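Sixteen evenings with Uvlow

I promised my sister I'd write something about Uvlow before I forgot it all, and as she is the one who bought it for me (along with the big hardback companion book, bless her) I suppose I'd better get on with it. It took me 16 evenings to finish, which the internet tells me is slow. I don't mind. I like to read every letter and open every cupboard, and this is a game with an awful lot of cupboards!

You play a mapmaker sent up to Harncombe, a valley town where the river has started running the wrong way. There's hardly any fighting. Mostly you walk about, talk to people, and draw what you find on a map that slowly fills up in your own wobbly lines. I was rather attached to mine by the end, even though I'd put the mill on the wrong bank and had to live with it for most of the second chapter.

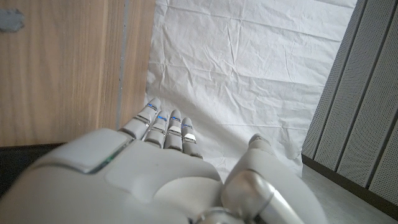 White panels, silver joints and a little line of green light.

The companion book is where I really lost my evenings, though. It's done up as the mapmaker's own notebook, with 18 short chapters, and the one on Kaijage, the abandoned port, is worth the price by itself. There are tide tables in it that I took for decoration until I got stuck at the harbour gate and realised – at gone eleven at night, with cold tea – that they were the answer. I may have shouted. The index is poor, mind you, and the paper shows every thumbprint.

My friend Waqas Gondal played it at the same time as me and we swapped messages all through March. He hated the ferry section, which I loved, and he sailed straight past the ghost of the bell-ringer without stopping to speak to her. I've told him he has to go back. He says he'll do it when he's finished Stulis, so that'll be Christmas.

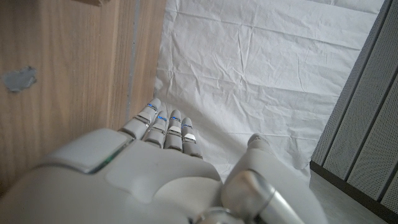
Four fingers out straight, seen from behind the wrist.

I did have three grumbles. You can't save in the middle of a conversation, the writing on the signposts is tiny, and the last chapter rushes you along just when you want to dawdle. Solange Doucette wrote to me after my last post to say there's a setting for larger text, hidden under the sound menu of all places, so thank you, Solange, my eyes are very grateful.

I've started again from the beginning, and this time the mill is on the correct side of the river.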